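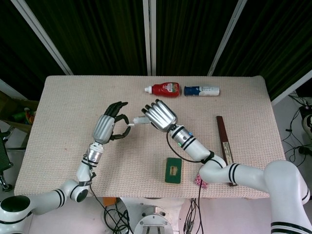
**No. 311**

# weduro-bench-handling

Recordings, labels and shift notes from the two-armed bench at the Weduro returns depot. Maintained by Tamara Oprea, who also does the rosters, so please be patient with pull requests near the end of the month.

Last revised 2022-11-26. Older issues of this card are in `old/` and mostly say the same thing with more optimism.

## What the bench does

Customers send things back. Most of it arrives in the wrong bag with the wrong slip, and a fair bit was never ours to begin with. The bench picks up loose small goods one at a time, turns them so the label can be read, and puts them in a tote. A person used to do all three steps while talking about the footy. Now a person does the bags, the slips, the arguments and anything sticky, and the arms do the middle bit.

Sauce-type squeeze bottles lying on their sides are the bread and butter of this set. Small white cylindrical items, like the one between the two hands at the top of this card, are the reason the set exists. A long narrow item on a diagonal with a forearm over it counts as `occluded_long`, whatever it turns out to be when someone picks it up.

## What's in the folder

| Path | Contents |
|---|---|
| `episodes/` | 900 recorded picks, head view plus joint positions |
| `labels/` | Item class, grasp type, outcome |
| `notes/` | What the operator typed, spelling preserved |
| `handbacks/` | 300 picks that a person finished |
| `boltska/` | Config for the Boltska playback tool |

The handbacks are also in `episodes/`. Don't add the two together, as one of our managers did for a slide.

## Outcome labels

- `placed` – in the tote, right way up or close enough
- `dropped` – left the hand before the tote
- `nudged` – the item moved and the hand came away with nothing
- `handback` – operator took over
- `tea` – recording left running with no attempt made

We were asked to rename `tea` to something more professional. The request is open.

## Who was working

Six sorters took turns as operator during the June recordings. Before Fovex installed the arms, those six were on the sorting tables full time. All of them still work here. Two moved to inbound by choice, one moved to inbound by roster, and the other three rotate through the bench in two-hour blocks.

The blocks were meant to be four hours. Watching a hand close on a small tube is surprisingly tiring when you could have done it yourself before the fingers finished deciding, and the notes get very short in the third hour. We cut the block after somebody's entire log for an afternoon read "no", "no" and "yes ok".

What people like: less reaching, fewer sore wrists, a chair. What they don't: the depot now has a number for everything, and the number goes on a screen in the lunch room. The screen has since been moved to the corridor. It's the same screen.

Pay is worth mentioning because every visitor asks. The operator block carries an allowance, which took longer to negotiate than the arms took to install. It's paid for time at the bench, including when the bench is down.

## Set-up notes

Goods are handled on a pale knit cloth. Small things roll less on it than they did on the bare table, and it's easier on the fingertips. It creases. Smooth it at the start of a block and log that you did, using the `cloth` key.

Cables run across the floor at the foot of the bench. Walk around the back. This was in the induction, the toolbox talk and an email with a red flag on it, and it's now in a README.

Wrist lights are recorded in the notes only when an operator thought they mattered. Don't use them as a signal.

## Known problems

1. Operators disagree about `nudged` and `dropped`. Munteanu re-labelled one batch to settle it and made a third opinion.
2. Item classes are Weduro stock classes, so anything that wasn't Weduro stock is `misc`. Hand-knotted and crocheted-looking things all live there, along with cards, small boxes and one shoe.
3. Handbacks depend on who's on. Some people give the arms a good long go. Others have a quota on their minds, and you can see it in the timestamps.
4. Joint positions and video drift apart in the longest episodes. Boltska corrects this if `sync: true` is set, which it isn't by default.

## Please don't

Use the timing data to compare sorters. Operator codes are shuffled per block for that reason, and the agreement with staff says so. The full wording is in `notes/AGREEMENT.txt`, and it was signed by everyone recorded.

## Next

Up to 500 more picks, with soft packaging, once the second cloth arrives. Suggestions go in the issue tracker or on the whiteboard beside the kettle. The whiteboard is checked more often.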